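4.2 Birds as neighbours in the Levley novellas

One of the great pleasures of reading the Levley novellas in order is watching the birds settle in. Of the 25 titles in our corpus, 16 give a named bird a part in the plot, and in 13 of those the bird arrives before the hero does. Akpalu's heron, first met on a jetty in August, even gets the closing line of her second book.
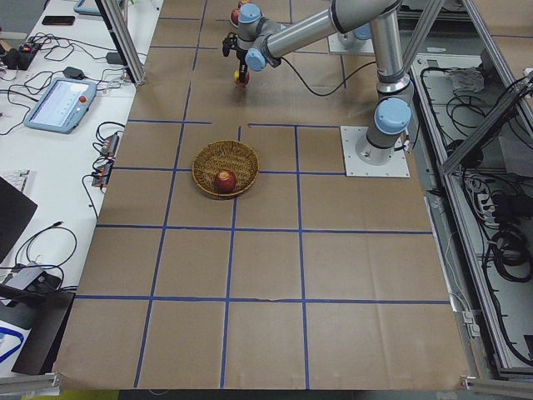
Figure 3. Apple in a round wicker basket, on brown paper marked out with blue tape.

Readers respond to these birds with real warmth. We coded 777 reader letters, and the birds were praised more often than the weddings – a result that delighted us! Many letters dwell on small domestic things placed near the bird, the sort of homely still life seen in Figure 3, where a single red apple sits in its basket. In Sepúlveda's orchard stories a jackdaw steals from just such a basket, and letter writers remember the theft long after they have forgotten the proposal.

Najjar (section 2) treats animals in romance as messengers between lovers. Our reading is a little different. The jackdaw carries no messages and helps no one, yet it makes the village feel lived in, and we think that sense of place is what brings readers back for the next book.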